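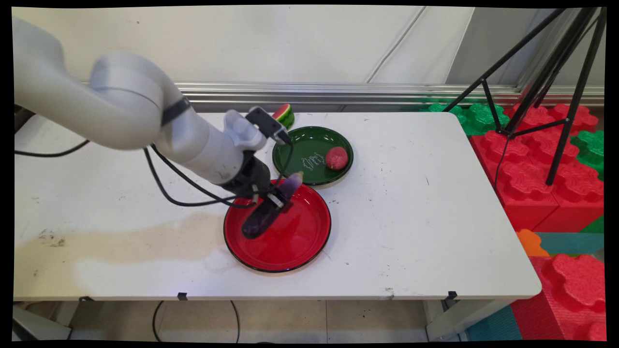
Reading time: 5 min

Week 7 handout: Can it do the dishes yet?
Posted by Tín Lưu | 30 January 2025

Print this page | E-mail this page

Okay, so we ran out of time before the good part, and a bunch of you asked me to write it up. The question on the board was "can a machine do a household chore yet?" and the room split pretty much down the middle. I think both halves were right, depending on what you let the word "do" mean.

Start with the toy eggplant. Picking up one thing and putting it on a plate is the smallest piece of kitchen work I can think of, and it's still a real piece. Think about what you'd need to know to do it with two stiff fingers. Where is the eggplant? Which way is it lying? (It's long and shiny and fatter at one end, so where you grab it decides how it hangs.) Then which plate – the red one or the green one? And if the green one already has a piece of fruit on it, does that change where you let go?

You and I answer all of that while talking on the phone. An arm with a small camera on its wrist has to get it from pixels and joint angles, and the gripper itself gets in the way of the view. Last term we watched the Flerkside demo and somebody said "that's just pick and place, that's solved." Well! It's solved in a factory where the part shows up in the same spot every time. Move the plate over a few inches and you find out how solved it was.

Now the numbers I promised. Võ (the second reading in your packet) has a setup a lot like this one, with toy food and plates. They ran 198 tries. The arm missed or dropped the object in 56 of them, which leaves 142 good ones, or just under 72 percent. Sounds decent until you imagine someone in your kitchen dropping more than one plate in every four. Please bring that up when a sales video tells you the future has arrived.

Shop floors are a different story, and I want to be fair here. The Sultel plant in Dradstead has had arms loading trays for years and they're great at it. But go look at what surrounds them: fixtures, guides, fences, the same light all day. People did a huge amount of the work before the arm ever moved. A home gives you none of that. Homes have stains and clutter and somebody's kid moving the cups.

My own guess, and you can argue with me in section: single steps like grasping and placing will get good pretty soon. A whole chore is a long string of steps, and the mistakes pile up. If each step works 9 times out of 10 and your chore has 5 steps, you finish clean only 59 percent of the time. Try it with 7 steps before class. It's not pretty.

For next time
- Read Võ, and skip the appendix unless you like tables.
- Pick one chore you did this week and write out every step, down to opening the drawer.
- Mark the step you think a machine would fail first, and say why in a sentence or two.

The longer write-up isn't due until March, so don't panic – but do start your chore list now, while you still remember how you did it.

Filed under: Course Handouts, Robots at Home, Automation

Contact the instructor | © 2025 Tín Lưu | Back to top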